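Dinlow Club Line Match Scoreboard

Portable electronic scoreboard for soccer grounds without a fixed board. Shows the score for both teams, the match clock and the half. Made for amateur clubs, school fields and weekend tournaments.

Price: $600 with controller and carry bag
Ships from our Jallville warehouse

Overview

The Club Line is the smaller of the two scoreboards we make. It stands on folding legs at the side of the field and can be set up by two people. The digits can be read from the far touchline in daylight, and brightness can be turned down for evening games so the board doesn't bother players or neighbors.

The clock counts up from zero, the way soccer is normally timed, and keeps running past the end of the half until the operator stops it. You can also set it to count down, which many youth tournaments prefer. If you play shorter halves, set the length once and the board will remember it the next time you switch it on.

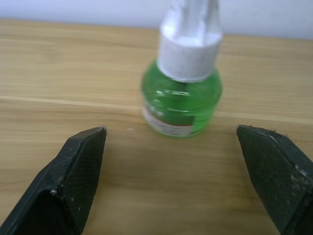
Team names are not electronic. Each board comes with a set of blank white panels that slide into the slots over the score. Write on them with a dry-erase marker, or order printed panels in your club colors. Printed panels take longer to ship than the board itself, so order them early if you need them for the first home game.

Controller

The handheld controller has a separate button for each team's score, one for the clock and one for the half. Hold a score button down to take a goal off. Buttons are large enough to use with gloves on. The controller works from anywhere along the touchline, and if it loses contact with the board, the clock keeps running and the score stays up.

A spare controller can be paired to the same board. The last button pressed on either one counts, so agree before kickoff who is keeping score.

Power

The board runs on its own rechargeable battery or from a wall outlet. A full charge covers a normal day of tournament play at medium brightness. Full brightness uses more power, and we suggest bringing an outdoor extension cord if you plan to run it that way all day. The battery can be replaced without tools.

Specifications

Weight: 69 lb with legs and battery
Clock: counts up or down
Half length: adjustable
Display color: amber
Use in rain: yes, with the rear cover closed
Mounting: folding legs included, wall bracket sold separately

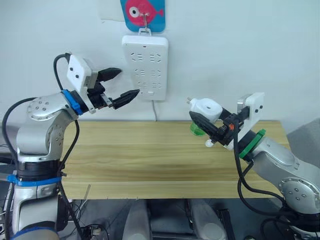 In the box

Scoreboard with folding legs
Controller with wrist cord
Battery and charger
Blank name panels
Carry bag
Printed setup guide

Which board do I need?

For grounds with one main field and people standing close to the line, the Club Line is enough. If you have a stand or regularly draw crowds of over 1,000, look at the Skenness board, which has taller digits and is bolted to posts. The Skenness needs a permanent power supply and can't be moved between fields.

Customer comments

"We used to hang number cards on the fence and they blew off. We've had this one since October and it has been out in all kinds of weather. The bag zipper is a bit stiff." Tímea Balogh

"Good board. I wish the legs were a little longer, as the substitutes stand in front of it." Csaba Mészáros

Warranty and returns

The board and controller are covered for 2 years. Batteries are covered for the first season. Boards can be returned unused in the original box, and the buyer pays return shipping. Printed panels can't be returned unless we made a mistake on them.

For club orders and spare parts, contact Erzsébet Bárány in the sales office.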